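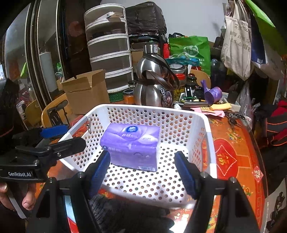
Where do households keep the small packaged goods that are used every day but belong to no particular room?

Most of them are kept in open containers placed on or near a table, within reach of the place where they are used.

Figure 2. Open storage at the table: a white perforated plastic basket on a patterned tablecloth, with a purple plastic-wrapped pack of tissues.

4.2 Open containers and the table surface

The household diaries collected in Sturton and Cindska record a large group of goods that move between rooms. Paper tissues, batteries, adhesive tape, tea bags and medicines in daily use are the most common. Participants seldom assigned these goods to a cupboard. When asked to name the place where an item "lived," they usually named a container first and a room second. We therefore treat the container as the basic unit of storage in this section and the room as its setting.

The 46 participating households kept diaries during November. Entries were made in the morning and again after the evening meal, and listed each item that had been put away, together with the place where it was put. The diaries produced roughly 800 usable entries. Entries that named only a room were set aside and are treated in Section 4.4. The coding scheme was prepared by Krystyna Sobczak and Urszula Wysocka, who read the first set of diaries independently and settled differences by discussion.

Open baskets were the container type named most often in 28 of the households. Participants gave two main reasons for preferring them. The first was visibility. An item in a lidded box had to be remembered, whereas an item in a basket could be seen in passing. Perforated walls were mentioned in this connection, although several participants valued the holes chiefly for ease of washing. The second reason was that a basket could be lifted from the table in a single movement before a meal and returned afterward. A handle opening of the kind visible in Figure 2 makes such lifting easier, and participants who owned baskets without handles mentioned the lack of them.

Soft packs raise a separate difficulty. A pack of tissues in plastic film has no fixed shape once it has been opened, and it does not stack well with boxed goods. Some participants laid the pack flat on the floor of the basket. Others leaned it against a wall of the basket, with the opening facing the user. Leaning saved floor space but was described as unstable when the basket was otherwise nearly empty. One Cindska participant wrote that the tissues "slide down by noon and are picked up again at supper."

The tablecloth also deserves mention. In interviews conducted by Edmund Adamczyk, participants with a cloth on the table were more likely to leave the basket in one place all day, and several said that dragging it wrinkled the fabric. Households with bare tables reported pushing the basket toward the wall or the window as needed. The difference was consistent across both towns, but the number of bare tables was small and we draw no firm conclusion from it.

Sharing of baskets between household members is considered in Section 4.3.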